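Foro de Robótica Educativa Lendolska
Inicio > Manipulación > Proyectos de estudiantes

La pinza falla al sacar telas de una cesta con objetos mezclados

Publicado por gokton_taller el 2020-09-04
Etiquetas: pinza de dos dedos, prensión, textiles, proyecto de curso

Hola. Somos un grupo de segundo curso y preparamos el proyecto final de la asignatura de manipulación. La tarea consiste en vaciar una cesta metálica de malla con juguetes y trapos, pieza a pieza, y repartir el contenido según el tipo. Usamos un brazo de sobremesa con pinza paralela de dos dedos, planificador Jemal y una cámara fija.

Con las pelotas duras no tenemos problemas. Los fallos se concentran en las telas: la pinza baja, cierra, y al subir ocurre una de estas dos cosas:

— el trapo se escurre entre los dedos;
— el trapo sube enganchado a lo que tenía debajo y arrastra dos o tres objetos fuera de la cesta.

De 45 intentos con toallas y paños solo 10 terminaron con la tela sola en el destino. El punto de agarre lo calculamos como centroide de la máscara de segmentación, con la altura tomada del mapa de profundidad. Los dedos entran siempre en vertical. 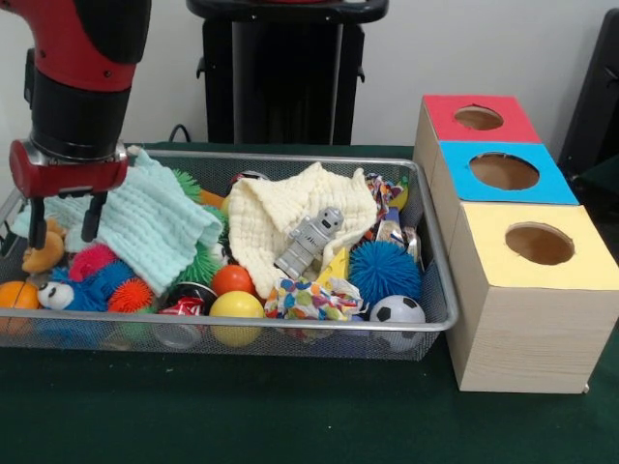
La fuerza de cierre está al 30 % del máximo, porque con más deformábamos los peluches. Subirla solo para las telas redujo algo los escurrimientos, pero los arrastres siguen igual. ¿Conviene cambiar el punto de agarre, la trayectoria de subida o directamente los dedos? Las bases del concurso interno (Wustlow) permiten modificar las yemas, no la pinza completa.

wustlow_banco
Respuesta aceptada

El centroide es mala elección para un textil apoyado sobre otros objetos. En el centro de la máscara la tela suele estar tensa encima de algo, y los dedos cierran sobre el objeto de debajo con la tela en medio. De ahí salen los dos fallos: si el objeto es redondo, los dedos resbalan; si es blando, sube con el trapo.

Lo que yo haría, por este orden:

Buscad pliegues. Sobre el mapa de profundidad recortado con la máscara, calculad la curvatura local y quedaos con las crestas cuyo ancho sea menor que la apertura de la pinza. Orientad la muñeca para que los dedos cierren perpendiculares a la cresta. Si no hay ninguna cresta válida, usad como segunda opción un borde que cuelgue hacia fuera de la cesta, siempre que la muñeca llegue sin tocar la malla.

Limitad la profundidad. Restad un margen fijo a la altura de la cresta y no bajéis más. Si entráis hasta el contacto, acabáis pellizcando lo que hay debajo. Con paños gruesos basta muy poca penetración; con telas finas hay que ajustar el margen a mano.

Subid en dos tramos. Primero un tramo corto y lento, parada, y comprobación de la apertura de los dedos. Si la apertura medida es mucho mayor que el espesor esperable de una tela doblada, habéis cogido otra cosa: abrid y replanificad. Si es correcta, unas oscilaciones laterales pequeñas antes del tramo largo sueltan casi todo lo enganchado. Cuidado con la amplitud, que cerca del borde se golpea la cesta.

Sobre las yemas: silicona de dureza baja, pegada en plano. Las estriadas muerden mejor el rizo de toalla, pero se enganchan en la malla de la cesta y en las pelotas de púas blandas.

En mi grupo, con el mismo planificador, el cambio de centroide a cresta fue lo que más se notó. Lo de la fuerza lo dejaría para el final. Un 30 % es razonable si el agarre está bien colocado.

lendolska_m3

Sube la fuerza al máximo y pon cinta antideslizante en los dedos. A nosotros nos valió para la entrega de mayo. Los peluches aguantan más de lo que parece.

jemal_usuario

Un matiz a lo anterior: si la fuerza se fija de forma global en el archivo de configuración, también se aplica a los objetos rígidos, y con alguno de paredes finas ya hemos tenido roturas. En Jemal se puede asignar por clase. Definid una clase «textil» con su propio límite y su propia velocidad de subida.

Revisad además el orden de extracción. Nosotros puntuábamos los candidatos solo por confianza de la segmentación y el sistema elegía a menudo una tela con juguetes encima. Añadimos una penalización por oclusión: si otra máscara queda por encima en profundidad y solapa el contorno, el candidato baja en la lista. Así las telas tapadas se quedan para cuando ya se han retirado las piezas sueltas. El ciclo se alarga un poco — hay que recalcular tras cada extracción — pero el arrastre baja.

Para depurarlo, guardad la nube de puntos previa a cada cierre junto con la apertura final de los dedos. Con 45 intentos ya tenéis material para separar los escurrimientos de los arrastres y ver si comparten punto de agarre.

gokton_taller

Gracias. Empezamos por las crestas y la subida en dos tramos, y dejamos las yemas de silicona pedidas. La clase «textil» ya está creada. La penalización por oclusión la probaremos aparte, para no mezclar efectos.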